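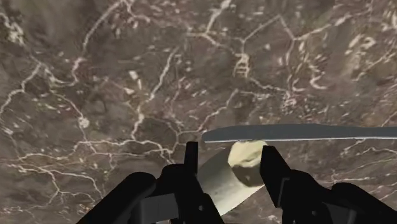

Attached: wrist view, simulated run, cream cylinder between the fingers and the blade over the top of it.

To: sim-practice list
Subject: Re: Draft rule 7, sharp things in simulated scenes
Date: March 1, 2018

On the Sinstead side, someone wrote:

> I have read draft rule 7 twice and I still don't see why we need it.
> The rule says any object with an edge must be tagged as sharp, given
> a keep-out zone, and logged every time a finger enters that zone.
> Fine for the real cell. But this is a simulator. Nothing in there can
> be cut, the gripper has no skin, and the blade is a grey shape with a
> name. We have 1,984 saved scenes and I would guess a good share of
> them have a knife of some sort in them. Who is going to go back and
> tag those? Can we not say "sharp objects should be handled sensibly"
> and leave it to each group?
>
> Also, while I'm complaining, the word "edge" is used for three
> different things on page 2.

You are right about page 2. I wrote page 2. It will be fixed.

On the rest I'm going to dig my heels in, and I've put a picture on top so that we are at least arguing about the same thing. It is from the Flernell set, which was passed as clean under the old rules. The old rules, for those who joined after December, ran to one line and asked us to use good judgement. I looked for a definition of good judgement in the glossary and found an entry for "gantry".

Look at where the blade is. The right fingertip is very nearly touching its lower edge, and the tip of the blade lies over the end of the cylinder. As far as I can tell the blade isn't resting on the marble either. It seems to hover a little and throws no shadow worth the name. So we have a knife-like object, apparently in mid-air, close to a finger, above the thing between the fingers. And the log for that run says, in full, "OK".

I don't mind the blade being there. Kitchens have knives in them, and a test set with no knives would teach us very little about kitchens. What I mind is that a checker reading the log has no way to find this scene again, short of opening every one and squinting. I have done some of the squinting. The marble does not help. Whoever chose that brown with the white veins going off in all directions has given us a worktop on which a thin pale edge is quite hard to pick out, and I speak as someone who was told it would look "more homely".

As for "nothing in there can be cut": no, but the settings leave the simulator eventually. Lã took a set of grasp limits straight out of simulation and put them on the real arm without changing a number, which is what the limits were for. If the simulated arm has never been told that a blade differs from a ruler, the real one hasn't been told either. It will be brave about both.

Here is what I would like rule 7 to say. I have tried to keep it to words that a tired person can follow.

7.1 Any object with a cutting edge or a point is tagged sharp when it is added to a scene. If you are unsure, tag it. A wrongly tagged spatula has never hurt anyone.

7.2 A sharp object has a keep-out zone on its cutting side. The size of the zone is written in the scene file, where a person can see it, and is not left to the default.

7.3 When any part of the gripper enters the zone, the log says so, with the time and the part. "OK" is not a log entry.

7.4 Objects start the run at rest on something. If one has to start in the air, the scene file says why.

7.5 At least one saved view per run must show both fingertips and the nearest sharp object. The wrist view will do, provided it isn't all gripper.

7.6 Scenes saved before the rule comes in are tagged when they are next used. Not all at once, and not by the newest person in the building.

I put 7.6 in for you. Graninwood has 2,155 scenes to your 1,984 and has been rather quiet on this thread, which I take to mean they have done the same sum and gone for a walk.

For what it's worth, we tried 7.1 to 7.3 on a batch of 187 here. Tagging was dull and quick. The log check then brought up 70 runs with a finger inside a zone. Most were plainly harmless, such as a fingertip passing behind a peeler on its way to something else. A few made me sit up, and every one of those had been passed as "OK" as well. I can send the list to anyone who wants it, along with the script, which is ugly.

I would rather not go with "handled sensibly". It is a lovely phrase and I have nothing against it, but I cannot write a check for it.

Two things I am not sure about and would like views on. First, should the zone follow the whole blade or only the bevelled side? I lean towards the whole blade, because people import these models back to front. Second, does 7.4 cause trouble for anyone testing handovers? Those start in the air on purpose, and I don't want you all typing "handover" into the reason box until the end of time.

Replies to the list please, not just to me. Revised page 2 to follow, with one kind of edge in it.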